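Choosing and handling trims – speaker notes

Talk for sewing and craft groups, evening session, start 7.30. Hand out the sample cards before starting. They do come back, so say so.

Slide 1. Who we are
Bristley is a trimmings shop with a cutting table at the back. We sell braid, cord, lace edging, bias binding and rickrack. We had 342 trims on the shelves at the last stocktake, and most of the questions we get are about the same 12.

Slide 2. Braid
Pass round the Hamann gimp braid, the cream one first. Point out the two cords running through the middle. If you pull one end of a cord the braid gathers into a curve, and that is how you get it round a lampshade or a scalloped edge without puckers. Stop and let people try it.

Cut ends fray at once. Wrap a bit of sticky tape round the braid, cut through the middle of the tape, and leave it on until the end is sewn in.
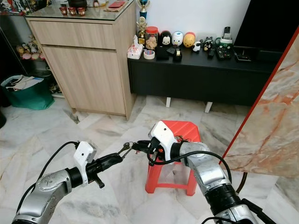 Gimp can be glued or stitched. I glue on card and wood and stitch on anything that will be washed. Fabric glue goes stiff under thin braid and you can see the line when the light is behind it.

Slide 3. Cord and piping
Twisted cord comes with or without a flange. The flange is the flat tape sewn along one side, and it goes into the seam. Plain cord has to be sewn on by hand afterwards. Ask for a show of hands on who has bought the wrong one. Wait for the laugh, then move on.

The Purnudau cotton cord shrinks. Soak it in hot water, dry it flat, then measure. We lost two inches off a yard in our own test, so buy extra.

Joining cord round a cushion: put the join in the middle of the bottom edge, never at a corner. Untwist both ends, lay the strands over each other, and tape them flat before you sew across.

Slide 4. Lace edging
Cotton lace takes dye and nylon lace mostly doesn't. If you can't tell which you have, snip a short bit and put it in the dye pot first. Skidon edging is a mix and comes out paler than the cloth – fine if you want two shades, annoying if you don't.

Gathering lace for a pillowcase: twice the finished length is plenty for the wide widths. The narrow ones look better at one and a half times. 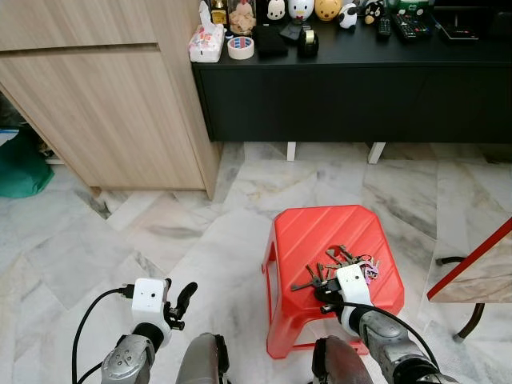 How much trim should I buy for a cushion?
Measure all four sides, add them up and put on four inches for the join. A 40 cm cushion comes to 160 cm before the join, so we would cut you a metre and three quarters.

Slide 5. Storing it
Wind it loosely on card and pin the end. Elastic bands mark velvet and perish on everything else. Keep metallic braid in acid-free tissue, away from rubber.

Remnants are in the basket by the door, priced by the piece. Collect the sample cards. The shop is shut on Monday.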